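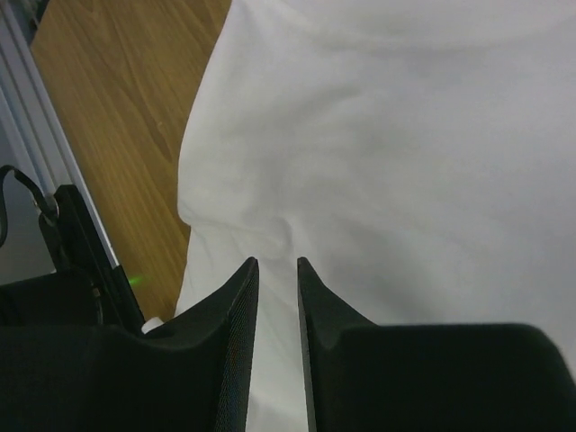

11/29/21

The Avness office received the revised customs forms for the Prerstead account this morning and returned them, signed, before noon. The first consignment of dried goods comprises 1,243 cartons on four trucks. Storage at the Plivgate depot has been agreed through the end of December, with an option to extend.

The client asked again whether its Jin sauce range could travel in the same load. It was advised that the labels must first be corrected, as the importer's address is missing from 70 product lines. A quotation for relabeling was sent in the afternoon. The cost came to nearly 3,000 dollars and has not yet been accepted.

The carrier's insurance certificate remains outstanding. A second request was made at close of business. Call the depot first thing regarding the unloading times.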